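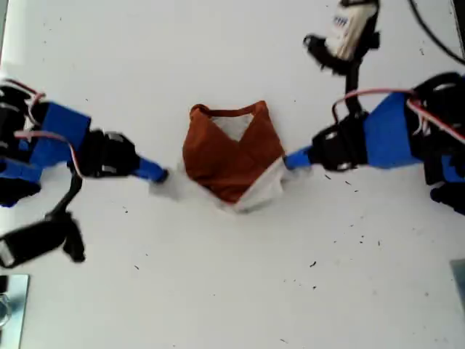
The Folding Table: A Gallery

I love a well-folded shirt. There, I said it! This page started small and has grown into a proper little gallery about one of my favorite household jobs. It's mostly about long sleeves, and mostly about rust and orange and brown, the colors I reach for as soon as the evenings get cool.

A white table is the best folding surface I know. You see every wrinkle and every crooked hem, and a warm color just glows on it. It also shows every bit of lint and every crumb, so give it a wipe first if you're fussier than I am.

Small and pointed
Some pieces never want to be rectangles, and I've stopped arguing with them. A soft cloth folded in toward a point makes a lovely little packet, and if there's a paler side to it, let some of that peek out – it looks like the flap of an envelope. Press the creases down with your palm and work from the middle outward.

Raglans, my favorites
A raglan sleeve runs all the way up to the collar, so there's no shoulder seam to fold along. Drives some people crazy! I think it makes the whole thing more fun, especially when the sleeves are a different color from the body. Lay the shirt out flat, get the hem straight, and smooth the body before you touch either arm. 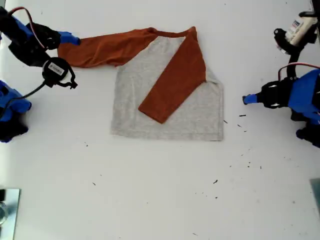 Then one sleeve at a time. I bring the first one down across the body on a long slant and run my hand along it until it lies flat, cuff and all. The second gets a quick tug to take out the bunching before it goes over. After that the sides come in a little, the hem comes up, and you have a bundle that stands on its edge in a drawer. Mine holds 10 of them that way, with room for a scarf.

Heather gray and burnt orange might be the happiest pairing in my closet. Gray hides the odd crease, orange shows off a sharp one, and a stack of them looks good enough to leave out on the shelf for a day or two (I do, every time).

The slanted sleeve fold came to me from Botond Barta, who packs for long trips with four shirts and swears by it. I used to fold sleeves straight back behind the body and they always slid out. Thank you, Botond!

Next gallery: sweaters, the thick ones.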